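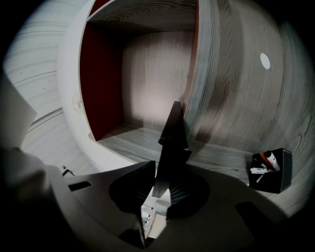

Cabinet, open compartment. Dark red inside left, pale grain at the back, swirly gray grain on the outside right and a small round white hole up near the top of it.

**May 20, 2020** – shellac, hide glue, drawer runners

Picking up from the last entry. Mixed the new batch of flakes first thing, the Witeto blonde this time and not the amber. Jar on the scale came to 463 g with lid. Written on tape on the lid, please leave the tape on. Old jar had no tape and Gadisa used it on the stool thinking it was the thin cut, so the stool has a coat on it like marmalade. Will come off with alcohol, not a big deal, but it's a morning gone.

Flakes slow to dissolve. Shook every time I walked past. By lunch still a jelly lump at the bottom, broke it up with a stick. Next time crush them in a cloth before they go in the jar, Yeshi told me that weeks ago and I forgot.

Test strips (poplar offcuts, sanded and wiped):

- strip A – two coats blonde, brush. Ridges on the left edge, went back over it too late
- strip B – two coats, cotton pad. Much better. Slight drag in the second coat
- strip C – pad, drop of oil. Best shine, but fingerprint still shows after 5 hours
- strip D – old amber, brush. Too orange next to the Sayegh job, forget it

Going with B for the Sayegh table. C looks nicer today but I don't trust the oil coming back up in a month. Tekle disagrees, wants it noted. Noted.

**Glue**

Warmed the hide glue, kept it a bit under too-hot-to-touch. Pot smells fine. Tested on the broken chair rail: rubbed joint, no clamp, left it. Held when I lifted the chair by the rail at four. I'd still peg it. The old peg holes are oval now so either drill out or plug and redrill, ask Tsegereda which size dowel we have left, the drawer says one thing and the dowels in it say another.

Liquid stuff from the shelf: put a drop on paper and it stayed rubbery all day. Threw it out. If anyone wants to try a new bottle, write the date on the bottle when you open it.
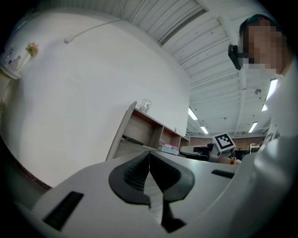 From below. Ribbed gray pads meeting in the middle, white housing, person at right looking down.

**Drawer runners, Clunero chest**

Bottom drawer binds on the right about two thirds in. Tried wax. No. Pulled it and found the runner worn to a ramp, deepest at the front, so the drawer drops and the back lifts into the rail above. Somebody before us glued a strip of veneer on top of the wear, which has also worn. Scraped the veneer off (came away with a warm wet rag).

Plan:

1. plane the runner flat, take as little as possible
2. glue on a maple strip, grain running front to back
3. same for the bottom edges of the drawer sides, they're hollow too
4. wax last, after the finsh is done, not before

Did 1 and half of 2. Maple strip was 19 in. and needs to be a hair longer, so there'll be a gap at the back. The drawer never gets that far anyhow. Leaving it.

Check the other three drawers before saying a price. Sumeya already said one on the phone. OK then.

Sanding: quit going past 320 under shellac. I keep doing it and it keeps making no differnce. Dust is also worse. Vacuum filter is overdue, blowing fine stuff back out of the side, I could see it on the wet strip.

**Money / orders**

- Tastari invoice paid, 49 for sandpaper and pads. Pads are the wrong kind again (stitched edge, leaves a line). Old T-shirts work better, bring in any you're done with, washed
- more denatured alcohol, half a can left
- brass pins, short
- card scraper, mine has a nick from the veneer glue 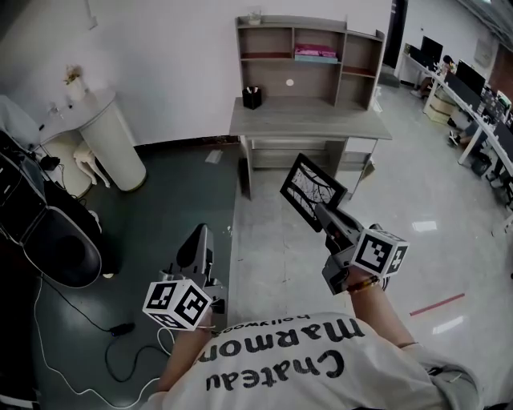
Black-framed picture of bare branches, its edge pinched in the gray fingers. Light gray desk and hutch further back.

**Left over**

Sayegh table: level the top with fine paper and a cork block before the first pad coat. There's a ring near one end, tried oxalic on the underside first and it lightened the wood more than I like. Weaker mix, or live with the ring. Customer said she didn't mind the ring. I mind the ring.

Chair rail – don't sit on it. Yeshi has the string and the sign.

Hygrometer by the door and the one on the bench don't agree. Put both in a bag with wet salt overnight, read them in the morning before opening it. If the bench one is off then all my shellac drying notes from earlier in May need a question mark by them.

Jar shaken again at close. Lump gone, still cloudy. Strain through the paint filter tomorow.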